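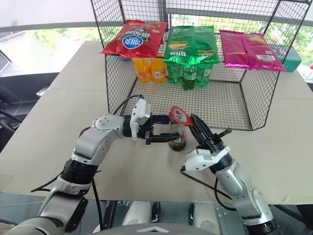

How long does an opened jar of jam keep in the fridge? I go by a month for the low-sugar kind and closer to three for regular jam, and I throw it out sooner if I see any mold or it smells like wine.

I started writing dates on lids last February, after I cleaned out the fridge door and found two jars of the same apricot jam, both open, neither one with a date I could read. One was from the Obeidat shop near my old apartment, which I moved out of the summer before. So that one went in the trash.

What I do now is simple. A strip of masking tape goes on the lid, and I write the day I opened it. Not the day I bought it. The printed date on the label is for a sealed jar and doesn't tell you much once the seal is broken. I tried writing on the glass with a marker, but it rubbed off on my hands within a week.

Rami Hijazi, who I worked with for years, keeps all his open jars on one shelf and won't buy a new one until there's a gap. I tried that and it lasted until the holidays, when people gave us mustard.

Some other things I've settled on:

Pickles are fine for a long time if they stay under the brine. I use a clean fork and push them back down.

Pesto is the one I waste most. Five days, then it gets a gray top. I freeze half of it in an ice cube tray the day I open it.

Peanut butter stays in the cupboard. We finish it too fast for it to matter.

Tomato sauce gets five days, and I don't stretch it.

I also added up what I tossed this year, using the price of each jar. It came to 187 dollars, mostly pesto, olives and a fancy Kaltholm horseradish that I bought twice and didn't like either time. I didn't keep track the year before, so I can't say if the tape has saved me anything. The door shelf does close without me having to lean on it.

Igor asked in the comments last time about reusing the empty jars. I keep the ones with wide mouths and recycle the rest. The label glue comes off with cooking oil and baking soda if you leave it on for half an hour. The pickle smell stays in the lid no matter what I do, so those lids go out.

Next post will be the freezer, once I've defrosted it.

Posted 2025-12-30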